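Print
E-mail this page

Chapter 6
Chores, Shops and the Trouble with Bags

Start with a load of laundry. Basket, machine, soap, button. The machine does the washing and has for a long time. Everything on either side of it - sorting, turning socks right side out, folding, putting away - is still done by hand in nearly every home you will walk into. Same with dishes. Same with the shop floor, where a press will stamp parts all night and a person still sweeps up, coils the cords and clears the bench before the next shift.

So the question for this chapter. Can machines do chores yet? Short answer, some of them, some of the time, in rooms set up for it. The long answer takes the next four sections.

First, what counts as a chore. We'll use the working definition from Upendo Wanyama's course notes: a chore is a job that has to be done again, in a place that was not built for the machine doing it. That second half matters. A car plant is built around its robots. Floors marked, parts in trays, lights fixed, people behind a fence. A kitchen is built around nobody in particular. Neither is a workbench at the end of the day.

Take clearing a table. You did it this morning without thinking. Find the things that don't belong, pick each one up, put it where it goes. A child can do it (whether a child will is another matter). Break it into steps and it gets long fast. Which dark shape is a bag and which is a shadow? Where does the strap end? Is that tape trash or is it holding something down?
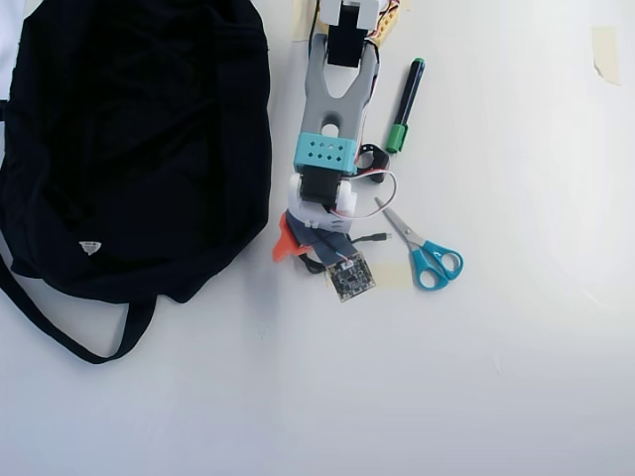
Hard things and soft things are differnt problems. A marker has one shape. Scissors have a few, depending how far open they are. Once a program knows where the marker is and which way it points, it knows where every part of it is, cap to end plug. Grip it in the middle, lift, done. A cloth bag has no one shape. Pick it up by a fold and the rest slides off somewhere else. The strap hangs down and catches on what's next to it. What the machine knew about the bag a second ago is now wrong.

People handle this by feel. We tug a little, notice the weight shift, move a finger. Most low-cost grippers can't feel much of anything. They close until told to stop. Some have a camera near the fingers, which helps, but the fingers are often in the way of the one thing the camera needs to see.

Then wires. Wires deserve thier own chapter and get half of one, Chapter 9. For now just note that a wire is thin, bends everywhere, and is usually fastened to something you can't afford to pull on. A person sees a cord and a plug and knows to go gently. A machine has to be told, or has to have been shown enough times.

How many times? Depends who you ask. In the Mellano trial, covered in 6.3, one arm was shown the same pick and place job 500 times by a person steering it. It then did the job right on 83 tries out of 100. Sounds good. Now think about your own dishes and how you would feel about the other 17. When the group moved the arm to a different table, same job, the score dropped to 13. Same arm. Same objects. New table, new light.

The Craddock shop had the opposite experience. One task, one bench, nothing ever moved. Their arm loaded a drill fixture 700 times between service stops and the crew quit watching it after the first week in April. Emlyn Wogan, who ran the shop, made a point we'll come back to: the arm did fine once they had done all the tidying for it. Somebody still cleared the bench. Somebody still threw away the tape.

Keep both cases in mind as you read. When a seller or a news story says a robot can do a job, ask where. Ask how many tries. Ask who set up the room and who cleaned up after.

In this chapter

6.1 What a chore is made of. Seeing, reaching, gripping, letting go.
6.2 Soft goods. Bags, towels, shirts.
6.3 Learning by being shown. The Mellano trial.
6.4 Fixed benches. Craddock, and the Pustano packing line.

Words to know: gripper, servo, fixture, soft goods, success rate.

Before you read

Pick one chore you do at home. Write down every step, including the ones your hands do without you. Then cross out any step that would work the same with your eyes closed. Keep the list, you'll need it for 6.1.

Print
E-mail this page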